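Final Report: Why Our Pouring Robot Kept Squeezing When We Told It to Stop

Okay, so our project was supposed to be about pouring. Two arms, a soda can, a gray cup and a yellow-green cup, and a nice smooth demo at the end of the semester. What you're getting instead is mostly a report about a stop button, and I'm weirdly happy about that (my project partner less so, she'd already picked out music for the video).

Our plan was simple enough. One arm picks up the can, brings it over to a cup, tips it, puts it back down. The other arm can take over if the can ends up on its side of the table. We named the task code Jedomden, for reasons that made sense at two in the morning, and it ran on top of the Predeck controller that every group in the lab uses.
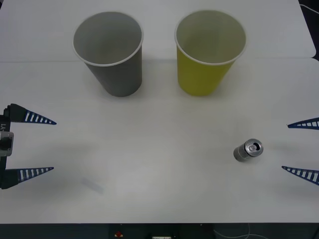
Department of Mechatronics, Student Projects, Group Andis

The trouble started in November. I was running a grasp test, the fingers closed on the can a bit crooked, and I hit stop. The arm froze right where it was, which is what you want! But the fingers kept closing. I could hear the can crinkling. I hit stop again (as if that would help) and the gripper just went on squeezing until it reached the force limit, and then it held on.

My first guess was a bad cable, so I swapped the cable. Same thing. Then I blamed the left gripper and moved the test over to the right one. Same thing again, and now I'd wasted a whole afternoon and a second can. So I did what I should have done at the start and wrote a little script to send a stop in the middle of a close command, over and over, and log what the fingers did next. I ran it 100 times. In 40 of those runs the fingers kept moving after the stop. I'd been hoping for one or two, so that was kind of a bad evening.

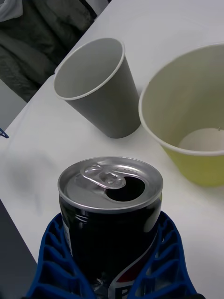 Hedvig Boström thought we were asking the wrong question when I showed her the numbers. She wanted to know what a stop should even mean for a gripper, and whether we'd be any better off if the fingers sprang open and dropped a full can from up high. She told us to write down the safe state for every step before touching any more code.

So we did that, grumbling a little, and it took most of a week. For a can in the air, the safe state is to hold at the current force. For a can on the table, it's to stop moving and relax a bit. For a finger that hasn't touched anything yet, it's to quit closing right away. Once that was on paper, the bug was almost embarrassing to find.

Predeck sends stop messages to the arms and the grippers separately. The arms check for a stop on every cycle. Our gripper code, which I wrote, so this one's on me, only checked when it picked a new command off the queue. If a close command was already running, the stop sat in line behind it and waited its turn.

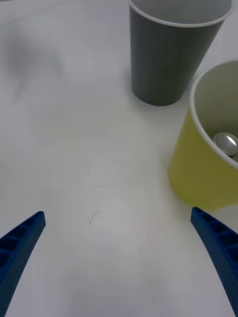 The fix was to take the stop out of the queue completely and give it its own flag, which the gripper loop reads every cycle just like the arms do. I also made the loop throw away whatever commands are left over after a stop, because in one early version it remembered them and started closing again the second I pressed resume. That one made me jump! Now a resume does nothing until you send a fresh command.

Then we went back to the test script and let it run 1,000 times, with the stop landing at random points in the close. The fingers stopped every time. I'm not going to claim the thing is perfect, since we only tested closing and we only tested with both arms plugged in, but it's a lot better than what we had.

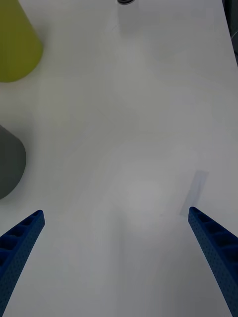

We also borrowed the checklist from the Vogler group down the hall and added a line to it: test stop on the grippers separately from the arms before the first run of the day. It takes a couple of minutes and I've already skipped it once and felt guilty.

The pouring part did get done, sort of. It works if the can starts near the middle of the table, and it gets worse the farther out you put it. If another group picks this up, please start there, and also please try the stop while the fingers are opening, which we ran out of time for. The code and the logs are in the shared folder under Jedomden, last updated 4 Jan 2024.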